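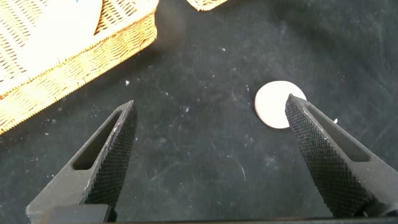
Small pale disc on a dark surface, with dust and lint showing.

Clomus Craft Room: Questions About the Black Tables

Why are the tables black?
Most people who book with us work on small, light-colored pieces, and those are much easier to see on black. A white or cream piece on a pale table disappears, especially in the evening when the overhead lights are on. If you work mainly with dark beads, leather or walnut, ask for one of the two light tables when you book.

I can see specks and lint on the surface. Is it dirty?
Black shows everything. Paper dust, thread, and fluff from sleeves all turn up as white specks within minutes. The tables are cleaned at opening and again at 4 p.m., and you are welcome to clean your spot in between. Lint rollers hang by the sink.

What is the best way to get lint off?
Roll first, then wipe. Use the lint roller in one direction, working toward yourself, and peel off the sheet when it stops picking up. If there is still a haze, go over it with a barely damp microfiber cloth. Paper towels leave more behind than they take away, so please skip those.

Can I use spray cleaner?
No. Spray leaves pale streaks that are hard to get out. Plain water on a cloth is enough for dust. For glue, paint or wax, leave it alone and tell whoever is at the desk.

Will lint stick to my pieces?
It can stick to anything tacky, such as uncured clay or fresh varnish. Put a sheet of baking paper down first and leave the piece on it until it has set. Dry, finished pieces can sit directly on the black surface and be brushed off later with a soft brush.

How should I lay out small round pieces?
One at a time is fine if you are finishing edges. For sorting, leave a finger's width between pieces so you can pick each one up without sliding it into the next. Flat pieces are awkward to lift from a table. Press lightly on one edge or slip a piece of thin card underneath.

Can I bring my own jars and boards?
Yes. Jars need a lid that closes properly, and anything with liquid in it should stay at the back of the table, away from your elbows. Boards may be up to 50 cm long. Please check the underside for grit before you set one down, and lift it when you move it.
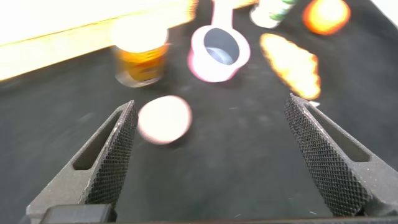
Leave the middle clear. Keep jars and boards toward the far side and work in the open space in front of you. It also makes wiping down quicker at the end of the session.

Do you supply containers?
We sell empty lidded jars at the desk in 200, 300 and 500 ml. The Yaman jars are plastic and the Catent ones are glass. Both fit the shelf cubbies, though the 500 ml Catent is a tight fit with the lid on. Label the side as well as the lid — lids get swapped.

Can I cut on the black tables?
Only on a cutting mat. Craft knives and rotary cutters go straight through the covering. Mats are in the rack under the window and there is no charge to use one. The same applies to awls and punches, which also need a block underneath.

What happens if I scratch or mark a table?
Tell us the same day. Light marks are normal and we don't charge for them. Cuts and burns are looked at case by case, and in most instances we swap the covering and that is the end of it.

Can I leave work out overnight?
Not on the tables. Drying shelves are along the back wall and can be used for up to two nights. Write your name on the tray. If you need longer, email Kenza Tahiri, who keeps the shelf list.

Are the tables good for taking photos of finished work?
They are fine for quick pictures of pale pieces. Roll the surface right before you shoot, as specks look bigger in a close-up than they do to the eye. For shop listings, the Lukotura backdrop sheets in the photo corner give a more even background.

Who do I ask about group bookings?
Nouhaila Mansour handles groups of six or more. Include the kind of work you plan to do and whether you need the black tables, the light ones, or a mix. October fills up early.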